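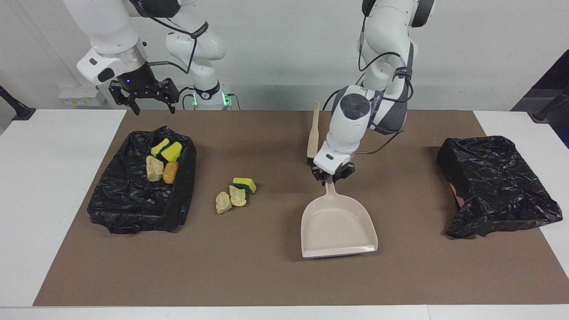

Leather smell won't leave my desk mat, and now the whole room has it

Asked by Piroska Barta in Home Office & Desk Stuff
Viewed 1000 times

Hi everyone, first time posting, long time reading. I bought a big brown leather desk mat in July, secondhand, from a woman clearing out her father's study. It's a lovely thing, heavy, nicely stitched, and I paid way less than I would have for a new one. It smelled a bit in her house but I figured that was her house. It was not her house!

The smell is hard to describe. Part shoe store, part old cigar, part something sweet that I can't place. For the first week I kind of liked it. Now I notice it the second I open the door in the morning, and my sweaters smell like it when I get up from the desk. My husband says he can smell it in the hallway, although he also says he can smell when the milk is one day off, so make of that what you will.

What I've done so far:

Wiped it with a damp cloth and a little dish soap. Smelled better for an evening and then came right back.

Sprayed it with one of those fabric fresheners. Big mistake, now it had the old smell plus fake lavender. The lavender wore off eventually, thank goodness.

Put it out on the balcony for an afternoon. Maybe helped? I brought it in when it clouded over and I haven't tried again because I worried about the sun.

I don't know the brand, there's no label. The back is some kind of suede or felt, dark, and if I put my nose right up to it the back is definitely worse than the front. I'd really like to keep it. Is there a way to get this out without wrecking the leather, or am I kidding myself? Also is vinegar okay? I've read yes and I've read absolutely never.

Oh, and I have a cat who sleeps on the desk, so nothing that would be bad for her please.

3 answers

Gregor Pollock

Leather always smells. That's how you know it's real. Give it a year.

Wissam Moussa
Marked as helpful by the person who asked

Don't give it a year! I went through the same thing with a big old satchel and then again with a chair seat, so I have opinions.

First thing, you already found your problem. The back is worse than the front. The finished side of leather has a coating on it and doesn't hang on to much, but suede or felt soaks up smoke like a sponge, and wiping the top all day long won't touch it. So flip the mat over and leave the top alone for now.

Here's what I'd do, in this order.

Vacuum the back with the soft brush attachment. Go slow, both directions. You'd be surprised how much gray fluff comes out of a felt back that's been lying on the same desk for twenty years, and a lot of the smell lives in that fluff.

Then baking soda. Lay the mat face down on an old sheet, shake baking soda all over the back, a thin even layer, and pat it in with your hand. Leave it for 2 days. Keep the door shut so the cat doesn't walk through it and lick her feet, a little won't do much but you don't want her eating the stuff. Vacuum it all off and smell it. If it's better but not gone, do it again. My satchel took 4 rounds, and after the first one I was ready to throw it in the trash, so don't judge by round one. Don't put baking soda on the leather side, by the way. It can dry it out and it gets into the stitching and stays there forever.

In between rounds, air. You were on the right track with the balcony. Shade is what you want, with a breeze. Hang it over a drying rack with a towel underneath so the bars don't leave a crease. A full day is worth a lot more than one afternoon, and several days is better than that. If the balcony gets sun, indoors next to an open window with a fan pointed at it works nearly as well.

On vinegar: on the front, a weak mix, one part white vinegar to two parts water, on a cloth you've wrung out until it's barely damp. Try it in a corner first and let the corner dry overnight before you look at it. I've done this on brown leather with no trouble, but I did get a pale patch once on a darker piece, which is probably where the "absolutely never" people are coming from. On the back I wouldn't. Suede and water don't get along and if it's felt that has been glued on, you could loosen the glue.

Once the smell is down to where you can live with it, put a thin coat of leather conditioner on the top. Get one with no scent. Rub it in, leave it overnight, buff it with something soft the next day. Conditioner on top of a bad smell just gives you a shiny bad smell, so save that for last.

And wipe down the desk itself! I forgot to do that with my chair and spent a week blaming the seat when it was the wood underneath. Same goes for the sweaters and anything else that's been sitting against it.

The sweet smell you can't place could be pipe tobacco. My grandfather's coat had that, sort of cherry and raisins.

 Comment from Piroska Barta
 PIPE TOBACCO. Yes. That's exactly it, I just went and smelled it again. I've vacuumed the back and the dust cup was disgusting. Baking soda is on now and the cat is extremely offended about the closed door. Thank you so much for writing all that out.

 Comment from Gavin Urquhart
 Charcoal works too if you don't want powder everywhere. The little bags, you can use them again after. I put mine in a plastic tub with the lid on.

 Comment from Wissam Moussa
 Good call on the tub, although she'd need a big one. Don't fold the mat to make it fit. Roll it loosely with the leather facing out.

Blair Shearer

I had one that smelled and I tried pretty much everything in the answer above and it got maybe half better. What I ended up doing was peeling the backing off. Mine was a thin felt and the glue had gone crumbly anyway so it came away in strips, took me an evening and a butter knife. Then I scrubbed off the leftover bits with a dry brush and stuck on new felt from the craft store. You can get it with adhesive already on it.

I wouldn't start with this, especially if yours is suede, and check if the stitching goes through the backing. If it does you'd be cutting threads and it's more of a job for a shoe repair place. I asked one about that and they wanted close to $100, which was more than I paid for the mat. But if you get to the end of the baking soda and you still hate it, it's an option. Mine doesn't smell of anything now except a tiny bit of felt.

 Comment from Piroska Barta
 Stitching goes all the way through on mine, darn. Keeping this in my back pocket though. Round two starts tonight.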